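Mittwoch, kurz nach 22 Uhr

Den ganzen Tag am Vergleich der Anbieter gesessen. Wistik hat die neue Preisliste geschickt, diesmal ohne Anschreiben. Für unser Kontingent wären das ab Mai 607 Euro im Monat, im alten Vertrag waren es 400. Gleiche Leistung, gleiches Modell, nur die Stufen heißen anders. Ich habe die alte Liste danebengelegt und Zeile für Zeile verglichen. Das hat den Vormittag gekostet.

Xóchitl Ocampo meinte am Telefon, wir sollten sofort zu Ferarside wechseln. Sie hat das mit ihrer Redaktion im Winter gemacht und ist zufrieden. Ich bin mir nicht sicher. Ferarside mietet seine Rechenleistung bei Mimach, und Mimach hält seit letztem Jahr Anteile an Wistik. Am Ende zahlt man also beim selben Haus, nur mit einer Rechnung mehr dazwischen. Xóchitl sagt, das sei ihr egal, solange die Übersetzungen stimmen. Verstehe ich auch.

Mittags in der Kantine die Linsen, zu salzig. Danach mit Consuelo Gallegos eine Runde um den Block. Sie schreibt an ihrem Stück über die kleinen Anbieter und hat 11 angeschrieben, von denen vier geantwortet haben. Zwei davon wollten nur wissen, ob der Artikel verlinkt wird. Ihre These ist, dass es den klassischen Angriff von unten in dieser Branche kaum noch gibt. Wer etwas Gutes baut, wird gekauft oder bekommt seine Rechenzeit zum Vorzugspreis und gehört dann praktisch auch dazu. Carrillo war das letzte Beispiel. Die hatten ein ordentliches kleines Modell für Verträge und Behördenpost, und jetzt steht auf der Startseite nur noch ein Hinweis für Bestandskunden.

Ich habe ihr gesagt, dass mir die These zu glatt ist. Es gibt immer noch Leute, die mit offenen Modellen arbeiten und auf eigener Hardware. Sie hat gefragt, wen ich da konkret kenne, und mir fielen zwei ein — einer davon hat im Herbst aufgehört.

Nachmittags den Test fertig gemacht. 94 Texte durch beide Dienste geschickt, alles alte Pressemitteilungen, die wir schon von Hand übersetzt hatten. Wistik ist bei Fachbegriffen besser, Ferarside bei langen Sätzen. Der Unterschied ist kleiner als der Preisunterschied. Bei Ferarside fehlten einmal zwei Absätze am Ende, ohne Fehlermeldung. Das muss ich noch einmal laufen lassen.
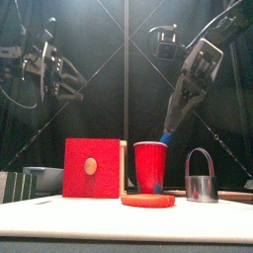

Offen ist die Frage mit den Daten. Im Vertrag von Ferarside steht, dass Eingaben zur Verbesserung des Dienstes verwendet werden dürfen, man kann widersprechen, aber nur schriftlich und pro Konto. Bei fünf Konten also fünf Briefe. Ich habe nachgefragt, ob es auch gesammelt geht, noch keine Antwort.

Morgen die Tabelle an die Geschäftsführung. Eine Empfehlung schreibe ich vorerst nicht dazu, erst will ich den zweiten Durchlauf sehen. Wahrscheinlich wird es ein halbes Jahr Wistik mit kürzerer Kündigungsfrist — falls die sich darauf einlassen.

Consuelo das Ladekabel zurückgeben.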